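How the Olow Crossing Attack Traveled from the Wire to the Local Page

A project report by Saulius Mägi
Proldale College, Reporting and Conflict seminar
Submitted 1st November

Where the project came from

When we were asked to choose a subject for the long project, I had been reading the morning paper with my grandfather most weekends, and he has a habit of reading aloud the small line at the bottom of a foreign story, the one that says "agencies" or "staff and wires." He would read it in a slightly suspicious voice, as if it were the ingredients on a can of soup. I must have heard him do it a hundred mornings before I asked myself what that little line meant, and who had written the words above it.

So this report is my attempt to follow one news event from the first agency alert to the pages of the regional papers that printed it. The event is the attack on the Olow border crossing last January, when armed men drove a truck into the customs yard and held part of the building through the night. I chose it for a few reasons. It was a big enough story to be carried nearly everywhere, it was far enough away that no paper in our region sent its own reporter, and it was over quickly, so there was a clear beginning and end to what I had to collect. It had also dropped out of the news by the time I started, and I could work on it without the ground moving under me.

I should say early on that I'm not writing about the politics of the conflict, or who was right, or what should have been done at Olow. People who know a great deal more than I do have written on those things. My interest is in the sentences.

What I collected

The library in Clalla keeps a news database that students can search from home, and I used that for most of the work. I searched for every item that mentioned the crossing by name during the two weeks after the attack. That gave me 552 items in all, including alerts, full stories, photo captions, corrections, opinion columns and a surprising number of weather stories (Olow is also the name of a river, and it flooded the same month, which cost me an entire evening).

From that pile I picked 60 stories to read closely. I wanted them to come from the regional papers and to be proper news stories with a headline and a byline of some kind, so alerts and columns went out. They come from 10 papers. I printed all of them, and I am sorry about the paper, but I find I can't compare two versions of a paragraph on a screen without losing my place. I spread them out by paper and then by day and went through with colored pencils: green for anything word for word from the agency, yellow for anything reworded, and orange for anything that didn't appear in an agency version at all.
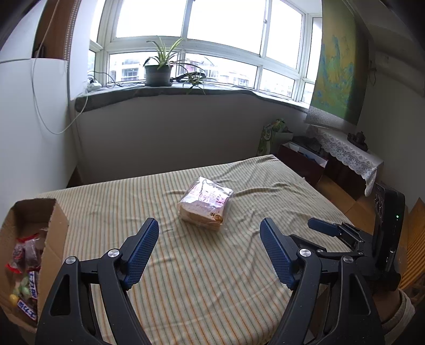
The pencils worked better than I had any right to expect. After the first evening I could glance across a row of pages and see the green thin out from one day to the next, and I started to get a feel for which editors cut from the bottom and which ones went into the middle of a story and moved things around. I did have to redo the first batch. At the start I was marking a sentence green even if one word had been changed, and then I noticed that the one word was often the interesting part. "Gunmen" became "militants" in a few papers and "attackers" in others, and one paper used all of them in a single story, I think simply to avoid repeating itself. After that I gave single word changes their own mark, a small circle in the margin, and started over from the top of the stack.

The first night

The early stories are short and careful. Nearly all of them open with the truck and the blast and then give a death toll, followed by the phrase "officials said." I counted on that phrase being a kind of filler, the sort of thing the eye slides past, and I have changed my mind about it completely. In the first versions there were several kinds of officials: a hospital official, a police official, a ministry spokesman, and each one had a different number of dead. The agency kept them apart and told you who had said what. By the time the story had been shortened to fit a regional page, the officials had usually been melted together into one, and whichever number stood nearest the top was the one that survived.

I don't believe anyone meant harm by this. If you've been given a narrow column and a long story, the easiest thing to lose is the part where the second source disagrees with the first one. It reads like clutter. But it means a reader in one town went to bed with a different toll than a reader in the next town over, and both had been told that officials said so.

The caption problem came up here as well. A photograph of the damaged customs building ran with many of the stories, and its caption had been written before the siege ended. It stayed in the present tense in several papers even when the story next to it reported that the building had been retaken. I went back and forth about whether to count this as an error. In the end I made a separate list of captions and kept it out of the main comparison.

The second day and after

By the second day the stories are longer and the people in them have started to have names and jobs. There is a customs clerk who hid in a storeroom, and a truck driver who had been waiting in line for his papers. These two turn up again and again. The clerk's quotation was originally quite long, and it wandered – she talks about the dark and the smell of oil and a telephone that kept ringing in another room. The regional papers all kept the telephone. I could almost have predicted it, and I'd have kept it too.

The orange marks, meaning new material, were rarer than I'd hoped. The exception was the Mensah, our own weekly, which found a retired nurse living in Proldale who had grown up in a village near the crossing. The reporter visited her at home and the piece is lovely, patient and full of ordinary detail about the market there and the road in winter. It doesn't tell you much about the attack, and it doesn't pretend to. I learned more about Olow from it than from all the rest of my stack, and I would gently suggest that anyone short on time read that one and skip my appendix.
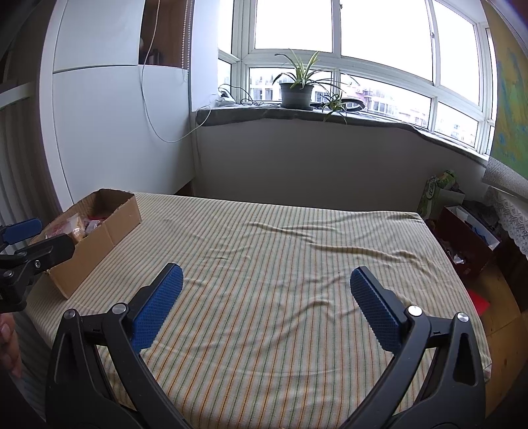
Two blue pads on a hand-held gripper, with a bed below.

Corrections

I had planned a whole chapter on corrections and ended up with a page. The agency sent a corrected version of the story on the second morning, lowering the toll and changing the spelling of the local commander's name. Most of the papers simply used the new figure from then on without mentioning the old one. Only two printed a correction that said plainly what had been wrong. One of those put it in the same spot as the original story, at the top of the foreign page, and I thought that was a generous thing to do with such good space. The other was under the crossword.

I wrote to the editors of all the papers with the same short list of questions. The replies I got were kind, and longer than I'd asked for. One editor explained that on the night of the attack there were two people on the desk, and that the same two were also putting together the school sports pages. She said she remembered the story well and had worried over the headline. Another told me he trusted the agency entirely and saw his job as choosing what to run and getting it to fit, and that he had never once been asked by a reader where a foreign story came from. I passed this along to my grandfather, who was very pleased and has said he intends to write to him.

What went wrong in my own work

There are weak points here and I'd like to own up to them. I marked every story myself, so another reader might draw the line between "word for word" and "reworded" somewhere else. The database doesn't show page layout for most of the papers, and I had to guess at where stories sat on the page unless the library had the print copy. I also came to the project rather fond of newspapers, and I have tried to watch myself for that.

The biggest gap is language. All my stories are in English, and the clerk and the driver were surely not speaking English when they told what happened to them. Someone translated them, probably late at night and in a hurry, and that person's name isn't on any of the pages I read. I only thought of this near the end, when there was no time left to follow it up. If I were starting again I would begin there, with the translator, and I've asked whether I may carry it into next year's seminar.

Thanks

My thanks go to the library staff in Clalla, who renewed my access twice without complaint, to the editors who wrote back, and to the seminar group for reading a first draft that was far longer than this one. The marked stories are in a blue folder at the department office, arranged by paper, and may be borrowed. Please keep them in order, and please use pencil.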